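Kokkonen opens household packaging sorting trial in Rundonham

RUNDONHAM, August 29, 2023 - Kokkonen, the packaging recovery firm, has opened a sorting trial at its Rundonham site covering mixed household containers and cartons. The trial looks at the step before baling, when bottles, jars, boxes and wrappers arrive together on one surface and have to be separated by material and by closure type.

The work is done at table height in a screened bay. Items are placed by hand in no fixed order, some upright and some on their sides, so that labels and barcodes face in different directions. This matches the condition in which kerbside material reaches the site. Earlier work by the firm used clean, upright containers with the label facing forward, and the results did not carry over well to daily operation.

The test stock is made up of 300 items drawn from ordinary household use. It includes large jugs with pump tops, screw-capped bottles, small jars with metallic lids, printed cartons and food wrappers. Imported packaging is included on purpose. Labels in Chinese and other languages are now common in the Rundonham intake, and sorting guidance written only for domestic packs leaves staff to guess at the contents and the material.

Four points are recorded for each item: main material, closure material, position of the barcode, and whether the item can be identified from the side that faces up. Pump dispensers are logged separately. A pump top often combines several plastics with a metal spring and has to come off before the body of the container can be recovered as a single stream.

Wrappers with a foil layer form a second separate group. They are light, they crumple, and they tend to lie over or under heavier items, where they can be carried into the carton stream. The trial will test whether removing them first shortens the time taken for the rest of the table. Cartons are sorted in the same order in each run so that the two methods can be compared.

Runs are limited to 11 items each. A larger load was considered, but items then began to hide one another and the record became unreliable. Kokkonen plans 200 runs in total. The first 51 have been completed and are being checked before any figures are released.

Skollness, which supplies the reference list of closure types, will review the records in September. The list is being extended to cover jars with metallic lids, which had been grouped with glass food jars whatever the material of the body. Nulitz will use the finished guidance at its own intake bench, where staff handle a similar mix - mainly cleaning products, toiletries and dry foods.

The guidance will be issued as a printed sheet for use at the table, with a longer version for supervisors. Both will be free of charge to local collection schemes on request to the Kokkonen office in Rundonham.

ENDS
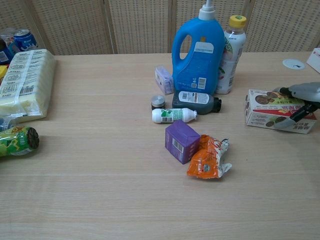
Mixed household packaging on the table, including bottles, cartons and a snack wrapper.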